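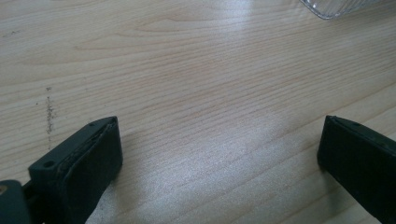
Bacteriophage therapy uses viruses that infect and kill bacteria, and it depends on a close match between the virus and its host. A phage isolated against one strain may have no effect on a sister strain. Matching begins with a plaque assay, in which clear spots form on a lawn of bacteria grown over agar. Reading the spots takes even light. A glossy wooden tabletop, with a patch of glare bleaching the grain almost to white, makes a poor background, and most labs use a matte black sheet.

Health > Medicine > Infection

At Drendale, Myrto Fragkou's group maintains a library of 1259 phages. Up to 40 are screened against each patient isolate — the remainder are excluded beforehand on receptor type.
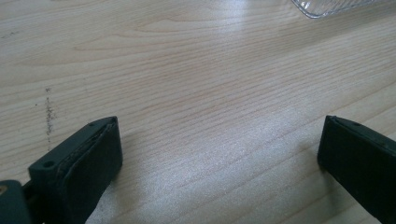 Page last updated: February

Candidates that pass screening are amplified, filtered and stripped of endotoxin. Nivaldo Arruda, who runs purification at Meireles, considers the last step the slowest. A batch takes eight days and is discarded if the titre falls in storage. Resistance can emerge during treatment, so cocktails of several phages are favoured — ideally ones that bind different receptors.

8 comments | 40 shares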